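Teaching cloth wiping with hand-held grippers - how do I stop my demos being rubbish?

Posted in: Robots and automation, Friday, May 9, 2025

Grikus_69
Hi all. I've been roped into recording demos for a wiping task, the idea being that the arm learns from us doing it by hand with the grippers. Our corner is a counter with a little sink in it, at one end of a big open office, so people wander past all day. I can pick the cloth up fine, but my recordings are all over the place. Some are quick, some take ages because I fumble the fold. 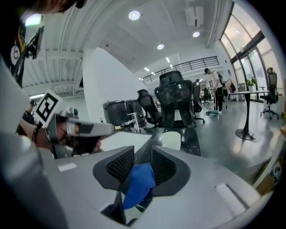

Cloth pinched between the two pads.

My questions, really: should I be holding the cloth by a corner or a big scrunched handful? And does it matter that the background keeps changing? I'm on the Prosus software if that makes any difference - version 5, the one with the awful playback window.

Efa Ifans
Scrunched handful, every time! I spent most of January on corners and it was misery (the cloth flops over the pads and you lose it halfway across the counter). Grab the middle, squeeze, and move slower than feels natural. I do 5 practice goes before I record anything, just to get my wrists used to the weight.

Also watch where the basin sits in your view before you start. I like it well over to one side so the gripper body isn't sitting on top of it.

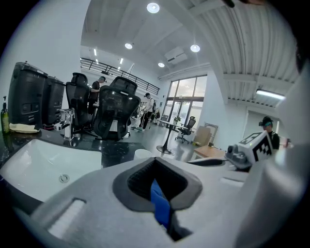 Basin on the left, chairs and window beyond.

As for people walking about, I wouldn't worry. We've got almost 3978 clips now and the busy ones train just as well for us. What did hurt was covering the markers with a sleeve - roll them up! And if you've got a second camera up at head height, check that both marker cubes show in it while you're over the counter.

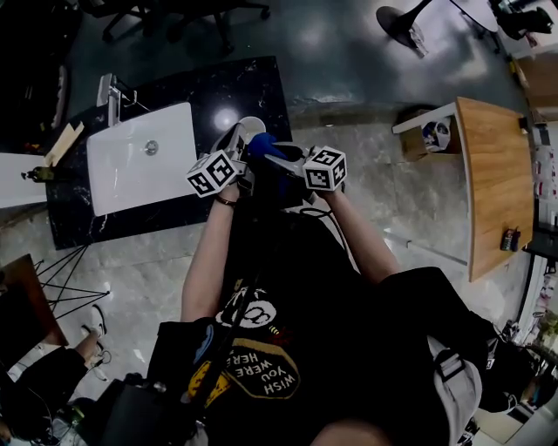
Keep your elbows in a bit too, or your shoulders will be killing you by lunchtime. I take a break every 20 minutes or so and bin any clip where I've dropped the cloth, unless I picked it straight back up and carried on, in which case I keep it.

Kazlauskienė
depends on the cloth. thin ones are a pain whatever you do

Grirkard
Same as Efa on going slowly. I don't agree about binning the drops though, I keep all of mine and tag them. Which pads have you got on? Mine wore smooth and I blamed my technique for weeks.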